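Search this site Search Go

How to follow a sung evening service when you've never been to one

6 min read

Temura is a small site run from Maravport for people who visit churches other than their own. This guide covers choral evensong, the sung evening prayer you'll find in many Anglican cathedrals and a fair number of parish churches. It's written for people who are used to a plainer kind of worship, or to none, and who would like to sit through the service knowing which page they should be on.

Before you go

Check the service list. Most cathedrals put theirs up a month at a time. You are looking for the word "choral" or "sung". "Said" evening prayer uses nearly the same words with no choir and is often over in under half an hour. In January, and in school holidays generally, the regular choir may be away and a visiting one may sing instead.

The list will usually name the "responses", the "canticles" and the "anthem", each with a composer. You don't need to know any of them. If you would like to hear something first, look up the anthem and listen to it once with the words in front of you. The text is often from a psalm and it helps to have met it before.

Get there a quarter of an hour early. Tell the person at the door that you've come for evensong and you won't be asked to pay the visitor charge. You may be shown to the choir stalls, which are the rows facing each other beyond the screen. Visitors are normally welcome in the back rows of these, but wait to be shown. Some seats are kept for clergy and have no sign on them.

What you'll be handed

Usually two or three things:

A prayer book or a printed booklet with the order of service.
A hymn book, if there is a hymn.
A sheet with the day's music and readings.

If it's the prayer book, look for "The Order for Evening Prayer" near the front. The psalms are printed towards the back and are set out by the day of the month, morning and evening, so on the 18th you turn to the eighteenth evening. Put a finger or a slip of paper there before the service starts. Some churches use a shorter scheme, and in that case the sheet gives the psalm number. Go by the sheet.

The order of the service

1. The choir and clergy come in. Stand when the others stand.

2. There may be a confession, said together, kneeling or sitting. Many weekday services leave it out and begin straight away with the next part.

3. The opening responses. One voice sings a line ("O Lord, open thou our lips") and the choir sings the reply. Leave these to the choir.

4. The psalm or psalms. The choir sings them to a chant, often with the two sides taking alternate verses. Whether you sit or stand differs from place to place. Follow the words in the book and don't try to join in, as the fitting of words to notes is practised beforehand.

5. First reading, from the Old Testament. Sit.

6. The Magnificat, Mary's song from Luke's gospel. Stand.

7. Second reading, from the New Testament. Sit.

8. The Nunc dimittis, Simeon's song, also from Luke. Stand.

9. The Creed. Everyone says this together, and you'll notice that many people turn to face east. You needn't turn, and you needn't say it if you'd prefer not to.

10. The lesser litany, the Lord's Prayer, more responses and three short prayers called collects. The Lord's Prayer may be sung by the choir alone. Wait a second and listen before you start speaking.

11. The anthem. Sit, unless told otherwise.

12. Prayers, perhaps a hymn, a blessing, and the choir goes out. 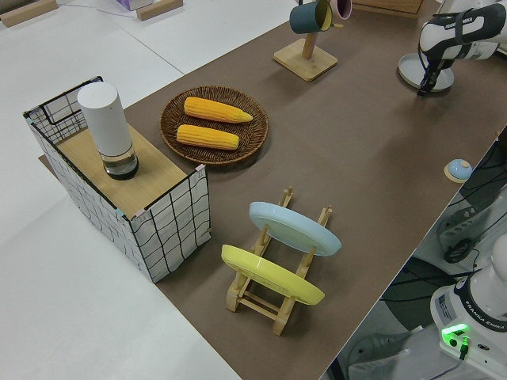 Fitriani Hartono wrote to say that step 4 was where she got lost on her first visit, because she had turned to the psalm with the right number in a Bible and the words didn't match. The prayer book uses an older translation of the psalms, she pointed out, and a pew Bible is no help with it.

She's right, and the same goes for a Bible on your phone. If you have only a modern one, read the psalm through beforehand for the sense and then put it away and listen.

When to sit, stand or kneel

Sit somewhere with at least one row of people in front of you and do what they do, half a second later. If you are in the very front row, look across to the stalls opposite. Where the book says "kneel", leaning forward in your seat is quite normal. Bowing at certain words is also up to you.

Joining in

If you come from a church where everybody sings, the hardest thing may be keeping quiet for most of the service. The hymn, the Creed and usually the spoken prayers are yours. The rest is prayed by listening. People don't clap after the anthem.

After the service

The organist will often play a piece at the end. You can leave during it or stay in your seat. There may be a plate or a card reader by the door, and giving is optional. Hand the books back where you got them.

Related guides

What to expect at a Quaker meeting
Finding your way round a prayer book
Plainsong for people who can't read music
Visiting a monastery for the day
Why some churches face east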